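Pindcombe Makers Board > Grippers and End Effectors > Maintenance

Thread: yellow fingers not closing parallel, hand-held unit 017

slotwise
Sun 13 May
ok so hand-held gripper, two flat yellow slotted fingers, black housing. Fingers close fine at the bottom but at the tips theres a gap I can slide a business card into. Thin cloth slips straight out. Thick stuff is ok. Already did: new finger screws, cleaned the rail, recalibrated zero twice. Firmware is whatever Celtwood shipped in November. What am I missing

brackt_77
recalibrating wont fix a tip gap. zero is zero. Its mechanical. Pull the fingers, lay them face to face on glass, hold it up to a light. If theres light at the tips the fingers are bent, if not its the carriage.

slotwise
did the glass thing. no light. so carriage I guess

oldmanlathe
Or the screws. Everybody tightens them in the wrong order. Bottom one first, snug only. Then top one. Then squeeze the fingers shut BY HAND and hold, then do both up properly. If you tighten with them open they set splayed and stay that way.

brackt_77
I have never once had to do that

oldmanlathe
then you have been lucky or you only pick up thick stuff

pell
whats your cycle count? rail on mine went sloppy at 855. Manual says check the play every 200, I was not checking it at all lol

slotwise
no idea on cycles, the log got wiped when I reflashed. More than 200 for sure. We fold clothes with it most of the day, black ones mainly

pell
cloth work = lint. lint in the rail. bet you anything. cleaning from the front doesnt reach the back of the carriage, you have to take the front plate off

slotwise
front plate as in the one with the two round windows?? not keen. Last time I had that off the left window went back in a hair crooked and tracking was garbage for a day

pell
three screws. one up top center, one low each side. Lift it straight, dont twist. Windows stay in the plate if you dont poke them

brackt_77
do NOT take the plate off for lint. Compressed air from behind, fingers wide open, short bursts. Done. Every time you break that plate loose youre re-doing the sensor alignment and thats way more work than the gap ever was

pell
air just pushes it deeper. I've opened one after "air only" and there was felt in there. actual felt

jk_bench
can we see it? hard to argue about a gap with no pics

slotwise
sure. same unit in all three, bedroom setup 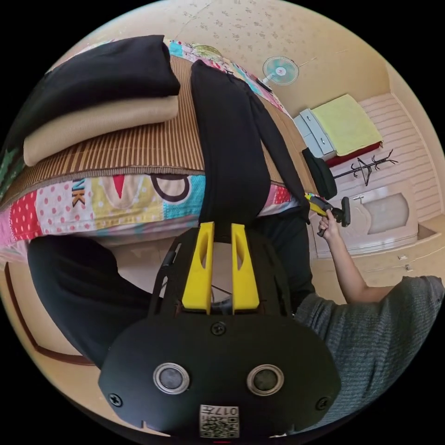
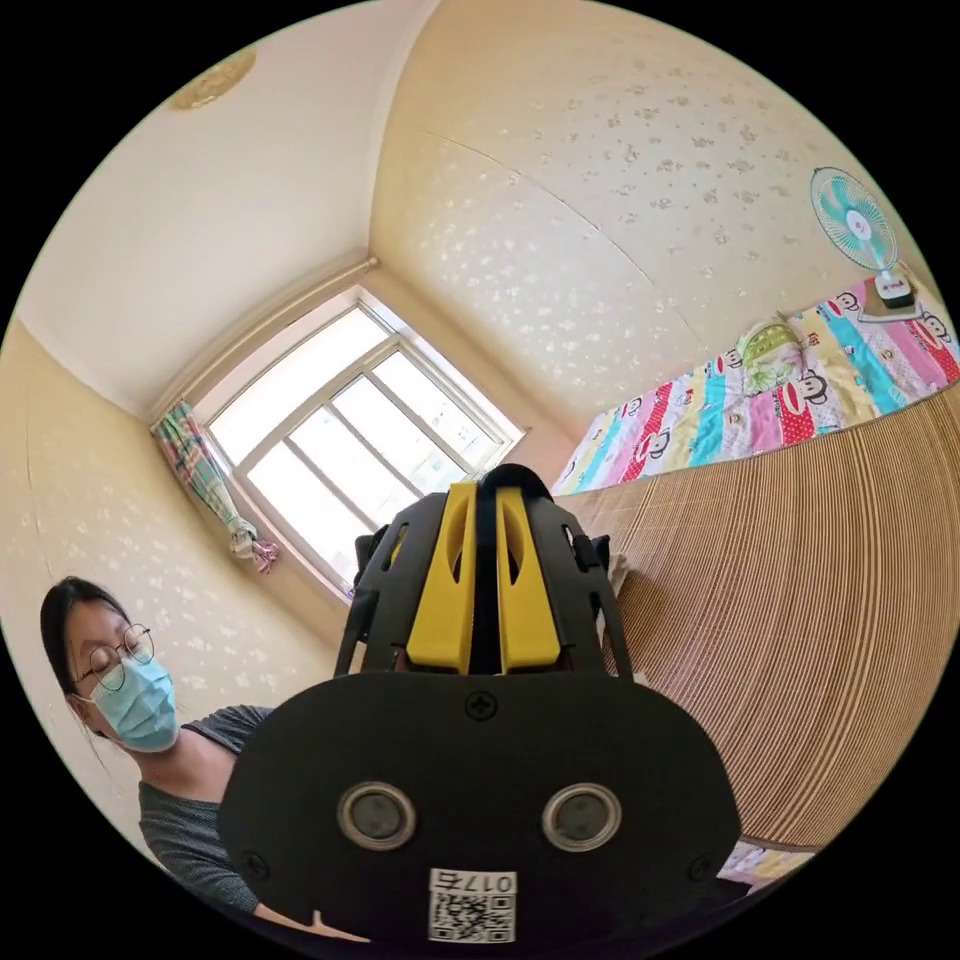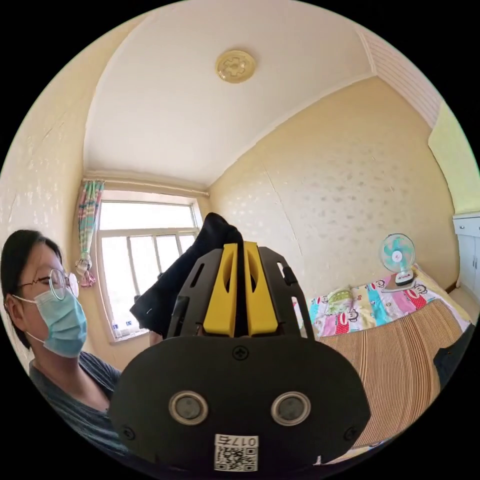

slotwise
anyway before I open anything, is there a way to tell lint from wear? dont want to order a carriage if its just fluff

oldmanlathe
Yes. Power off, hold one finger at the tip, rock it toward you and away. Gritty and it sort of sticks = lint. Smooth and it clicks = wear. Then same with the other finger. If only one of them clicks you still replace both, they come as a pair anyway

jk_bench
also feeler gauge. 100 micron at the tip is ok, I'd leave that alone. 200 and thin fabric starts walking out on you. Measure with the fingers closed on nothing

slotwise
wait so a business card fitting is bad bad

jk_bench
yep. thats over 200 on any card I own

brackt_77
depends how hard he pushed the card. flat plastic fingers flex. Use the gauge and dont force it

slotwise
are they plastic? never checked tbh

brackt_77
ok fair, whatever they are. mine flex

mimsy_r
different idea, pads. The Skurnthorpe stick-on ones, thin rubbery stuff, cut to size. A little squish at the tip hides the gap completely. I run them on everything now

oldmanlathe
hides is the word. You'll be back in a month with a worse gap and pads full of fluff

mimsy_r
been on since November, no problems, but ok

pell
pads also change your closed width so the zero is off. if you go that way recalibrate AFTER the pads

mimsy_r
yes obviously. should of said that

slotwise
did the rock test. Left is smooth, right is gritty, no click on either. So lint?

pell
LINT

brackt_77
ok, lint. Still say air first. Costs you a minute, and if it doesnt work open it then

slotwise
air from behind, fingers open, bit of grey stuff came out. Right one still gritty but less. Gap measures 200 now, dont have a before number because I only just borrowed the gauge

jk_bench
then its plate off. Sorry brackt

brackt_77
fine. Mark the plate edge with a paint pen first, one line across the seam each side. Line up the marks when it goes back and the windows land near enough where they were. And back the screws out a bit at a time, dont do one all the way then the next

oldmanlathe
Dry brush, no oil in there. I know the Jankauskaitė guide says light oil on the carriage. Thats for their metal work cell with no fabric anywhere near it. Oil plus lint is paste.

pell
+1 no oil. dry PTFE if you really must and even then wipe it off after

mimsy_r
I use the oil :/ tiny drop

oldmanlathe
of course you do

slotwise
ok plan: paint pen, plate off, dry brush, screws bottom then top w/ fingers squeezed, zero, gauge again. Need it back together by tomorrow so if anyone knows what size the plate screws are shout now, they're cross head and mine look a bit chewed already

jk_bench
use a PH1 and press hard, the PH0 is what chews them. For new ones take one out and measure it, Celtwood changed them at some point and I've got both kinds in the same drawer

slotwise
ok. got a PH1. will post the gauge number when its closed up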